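古い地図を持ってサルホルムまで歩いてきました

先月からずっと書きたかったのに、書こうとすると地図を広げてしまい、広げると眺めてしまい、眺めているうちに寝る時間になる、というのを繰り返していました。今夜は地図を隣の部屋に置いてきたので、ようやく書けます!

きっかけはカートライトという古本屋です。ウキアの駅から坂を下りて、魚屋の手前を曲がったところにあります。前にも書いたかもしれませんが、入口が狭くて奥がやたらと長い店で、奥へ行くほど本の背が高くなっていきます。手前が文庫、真ん中が園芸と料理、いちばん奥が楽譜と地図。私はいつも楽譜のところで引き返していたのですが、その日は雨がひどくて、雨宿りのつもりで突き当たりまで行きました。

そこに地図の引き出しがあったんです。平たくて、引くと木がきしむやつ。上の段は観光地図ばかりでしたが、下のほうに測量図の束があって、しかもこのあたりの海岸のものがまとまって入っていました。店主によれば、土木の仕事をしていた人の家からまとめて引き取ったものだそうです。索引のカードが2000枚を超えていて、まだ半分も整理できていないとのこと。うらやましい仕事だと言ったら、うらやましいなら手伝ってくれと言われました。ちょっと本気で考えています。

買ったのは「2」と番号の振られた一枚で、ウキアの町の南の端からフロルネス岬の付け根まで、それからサルホルムの半分が載っています。半分というのがまたいいんですよね。島の真ん中で紙が終わっていて、残りは隣の図幅を買わないと見られない。隣の図幅は束の中にありませんでした。

紙は厚めで、折り目のところに裏から布が貼ってあります。畳んでは開いてを何度もやった人がいたのでしょう、角が丸くなっています。鉛筆の書き込みもいくつかあって、川沿いの道に小さな丸、岬の手前に「水」と読める字。これが楽しくて、家に帰ってから夕飯も作らずにずっと見ていました。

消えた道のこと

今の地図と並べてみると、まず海岸線が違います。ウキアの南側は今でこそまっすぐな護岸ですが、古いほうでは細かくでこぼこしていて、湿地の記号がずっと奥まで入り込んでいます。今のバスの車庫のあたりなんて完全に水の中です。どうりで、大雨のたびに車庫の前だけ水たまりになるわけだ!と膝を打ちました(本当のところ関係があるのかは知りません。調べたら書きます)。

それから道です。今は海沿いの県道を通って岬へ行くのが当たり前になっていますが、昔の図には県道がなく、かわりに内陸の丘をくねくね縫っていく細い線が描いてあります。二重線ですらなくて、点線。つまり人が歩くだけの道です。その点線が丘の鞍部を越えて、岬の付け根の船着き場まで下りていて、そこからサルホルムへ渡し船の線が伸びています。

渡し船は今もあります。ただし乗り場は岬の反対側に移っていて、点線の行き着く先には何の印もありません。じゃあその点線は今どうなっているのか。気になりますよね? 私は気になって仕方がなかったので、歩いてみることにしました。

支度

装備というほどのものはありません。いつもの靴と、水筒と、地図を入れる透明な袋。袋は文具店で買った書類用のもので、首から下げられるように紐をつけました。見た目はかなり間抜けですが、歩きながら両手が空くのは最高です。測量図は原本を持ち出すのが怖かったので、図書館で写しをとって、それを持っていきました。原本の持ち主だった人は雨の日も平気で持ち歩いていたんでしょうけど、私にはまだその度胸がありません。

あとは鉛筆。ボールペンは濡れた紙に書けないし、寒いと出なくなることがあるので、鉛筆をおすすめします。短いのを二本。長いのはポケットの中で折れます。

食べ物は、前の晩に炊いたご飯で作ったおにぎりと、りんごと、黒糖の飴。おにぎりの具は梅と、もうひとつは昆布のつもりが入れ忘れてただの塩むすびになっていました。岬の上で食べたら、これがいちばんおいしかったんですけれども。

点線の入り口

歩いたのは土曜日です。町の南の端、墓地の裏手に点線の始まりがあるはずでした。写しを見ながら墓地の塀に沿って歩いていくと、塀が途中で少しだけ内側に引っ込んでいる場所がありました。普通に通ったら絶対に気がつかない程度の引っ込み方です。そこから草の斜面に向かって、地面がほんのわずかに凹んでいました。道だ、と思いました。

凹みというのは面白いものです。人や荷車が長いこと通った場所は土が締まって低くなるので、使われなくなっても形が残るんですね。朝のうちは日が低いから影ができて、遠くからでもすっと一本の筋に見えます。同じ場所を昼すぎに振り返ったら、もう何も見えませんでした。古い道を探すなら朝早くか夕方に限ります。これは大きな声で言いたい!

斜面を登ると雑木林に入り、凹みはしばらく続いて、それから藪に呑まれて分からなくなりました。ここで一度引き返しかけたのですが、写しをよく見ると、点線の脇に小さな四角が描いてあります。建物の記号です。藪を少し回り込んだところに石積みの角が残っていました。苔だらけで、屋根も壁もありませんが、角だけがきちんと直角に立っている。紙の上の四角と、目の前の石の角がぴたっと重なった瞬間、思わず声が出ました。林の中で「あった!」と叫ぶ大人。犬の散歩の人に聞かれていないことを祈ります。

石積みから先は、道の両側に低い土手が続いていて、ほとんど迷いませんでした。土手の上には年をとった木が間をあけて並んでいて、枝がみんな海と反対の方向に流れています。風の強い土地なんですね。根元にはユキノシタみたいな葉がびっしり。ユキノシタなのかどうか、植物に詳しい人がいたら教えてください。

「水」の字

鞍部の手前で、例の鉛筆書きの「水」の場所に着きました。正直に言うと、あまり期待していませんでした。湧き水なんて、道路を一本通しただけで涸れることがあると聞いていたので。

ところが、ちゃんと水の音がしたんです。シダをかき分けると、平たい石が組んであって、そのあいだから細く水が出ていました。量は蛇口を少しひねったくらい。でも澄んでいて、手を入れるとびっくりするほど冷たい。飲みませんでしたよ。飲みませんでしたが、顔は洗いました。

地図を持っていたその人も、たぶんここで休んだのだと思います。それで自分のために字を一つ書いておいた。会ったことのない人のメモに案内されて水を見つけるというのは、なんとも言えず嬉しいものです。私も写しの同じ場所に鉛筆で丸をつけて、横に「まだ出ている」と書きました。

鞍部は風が通り抜けて気持ちのいいところでした。岬が思っていたよりもずっと長く海へ突き出していて、その先にサルホルムが平たく浮いています。島というより、誰かが海に板を一枚置いたような形です。ここで塩むすびを食べました。

フロルネスの船着き場跡

下りは急でした。点線が細かく折れ曲がっていた理由がよく分かります。まっすぐ下りたらただの崖です。ところどころ石段が残っていて、踏み面の真ん中がすり減って皿のようになっています。苔が厚くて滑るので、ここは木につかまりながら横向きに下りました。膝の弱い人には勧めません。雨のあとは膝の強い人にも勧めません。

下りきったところは小さな入り江で、丸い石の浜でした。桟橋はもうなくて、岩に打ち込まれた鉄の輪が一つだけ残っていました。錆びて太さが不揃いになっていますが、握るとまだびくともしません。船をつないだ輪でしょう。波が引くときに石がころころ鳴って、それがずっと続くので、しばらく座って聞いていました。録音しておけばよかった。次は録音します。

困ったのは、そこから今の渡し船の乗り場へ出る道がないことでした。干潮なら磯伝いに行けそうでしたが、潮が満ちてきていたので、おとなしく途中まで登り返して、県道に出て、岬の反対側まで回りました。県道はまっすぐで平らで、車がびゅんびゅん通ります。あっという間に着いてしまって、それはそれで便利なんですけれど、さっきまでの道を知ってしまうと、同じ岬とは思えません。

サルホルム

船は小さくて、その日は釣りの人ばかりでした。船長さんに古い船着き場の話をしたら、子どものころにはまだ板が何枚か残っていて、そこから飛び込んで遊んだと教えてくれました。鉄の輪のことも知っていて、もう一つあったはずだと言うのです。潮が引いたときにしか見えない低いところに。これはもう一度行くしかありません!

島は、歩いて一周しても3000歩ほど。岬から見た通りの平らな島で、真ん中に草地、北側に家が何軒か、南の端に小さな灯台があります。私の地図は島の真ん中で終わっているので、草地のどこかで紙の外に出てしまうわけです。せっかくなので、紙の端がどのあたりになるのか、井戸と家の角を目印にして見当をつけてみました。たぶん石垣の切れ目のあたりです。一歩またいで、地図の外。もう一歩戻って、地図の中。これを何回かやりました。楽しかったです。

灯台のそばでは、ベンチに座ったおばあさんが豆のさやをむいていて、地図を見せてほしいと言われました。写しを渡すと、指でゆっくり線をたどって、家の一つのところで止まり、ここに叔母が住んでいたと言います。今は何もない場所です。叔母さんは鶏を飼っていて、その鶏がとんでもなく凶暴で、郵便を届ける人が石垣の外から手紙を投げていたそうです。地図には載らない話ですよね。でも写しに小さく鶏の絵を描いておいたので、これからは載っています。

帰りは16時の船でした。最終ではないのですが、次の便だとバスがなくなります。これから行く人は気をつけてください。島に店はなく、自動販売機もありません。船着き場の待合所に水道はあります。

帰ってからの作業

家に戻って写しを広げ、鉛筆の印を清書しました。石積みの角、土手の途切れるところ、水、石段、鉄の輪、鶏。歩いた線を赤でなぞると、昔の点線とほとんど重なります。ほとんど、というのは藪で回り込んだところがあるからで、そこだけ赤い線がぷくっと膨らんでいます。この膨らみがなんだか自分の足跡という感じがして気に入っています。

古い地図と今の地図を重ねるのに、最初は窓ガラスに二枚貼って透かして見ていました。晴れた日しかできないし腕が疲れるのですが、手でずらしながら合わせていくと、どこが縮んでいてどこが伸びているのかが体で分かってきます。紙は湿気で伸び縮みするので、端と端が同時に合うことはまずありません。今はトレーシングペーパーに川と尾根だけ写して、それを動かしながら見ています。こちらは夜でもできるので、夜更かしの原因になっています。

もし自分の町でもやってみたいという人がいたら、最初は川から見るのがいいと思います。道や建物は変わっても、川は(付け替えられていなければ)だいたい同じところを流れていて、合わせる目印になります。次に神社や教会や墓地。これも動きにくい。その二種類が合ったら、あとは見慣れない線を一本選んで、歩きに行くだけです。私有地に入りそうなときは引き返すか、声をかけるかしてください。声をかけると、けっこうな確率で面白い話が聞けます。

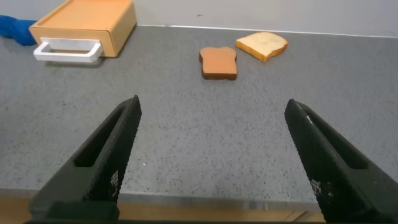
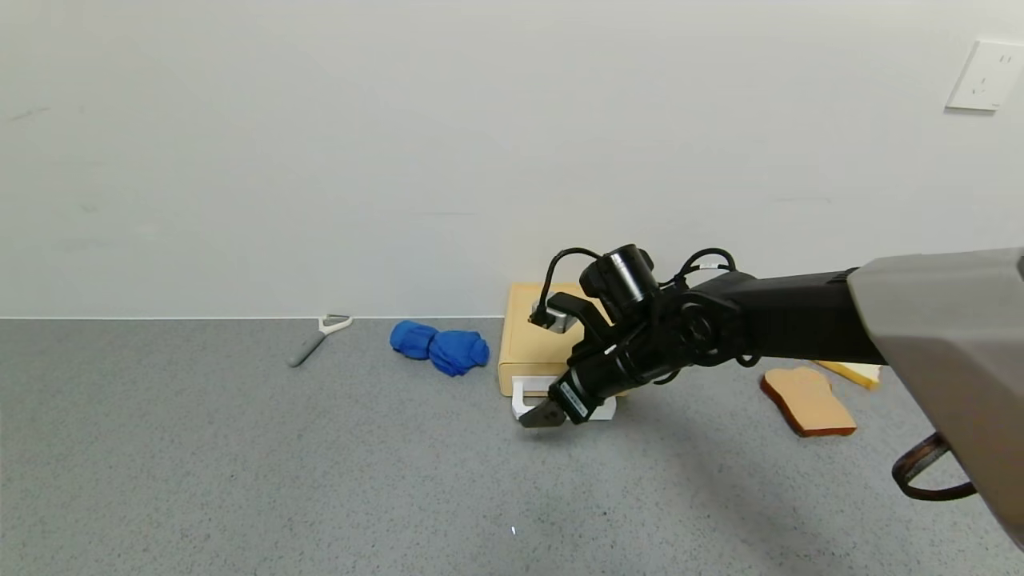 ウキア地図あるき部 書いた人:タビオン・イワサキ

次の集まりは月曜の夜、いつもの場所です。今回の写しを持っていくので、見たい人はぜひ。石段のところは苔の季節を避けたいので、みんなで歩くなら2月あたりがいいかなと考えています。草が枯れて地面の凹みも見やすくなるはずですし、日が低いので影もよく出ます。寒いですけどね。

それから、サルホルムの残り半分が載っている図幅を探しています。カートライトの引き出しは店主と一緒に底まで見ましたが、ありませんでした。実家の押し入れや公民館の物置で、裏に布を貼った古い測量図を見かけた人がいたら、番号だけでいいので教えてください。コメント欄でも、部の連絡帳に書き込んでもらっても大丈夫です。

低いほうの鉄の輪は、潮見表を見て、よく引く日の昼間に探しに行くつもりです。長靴を買いました。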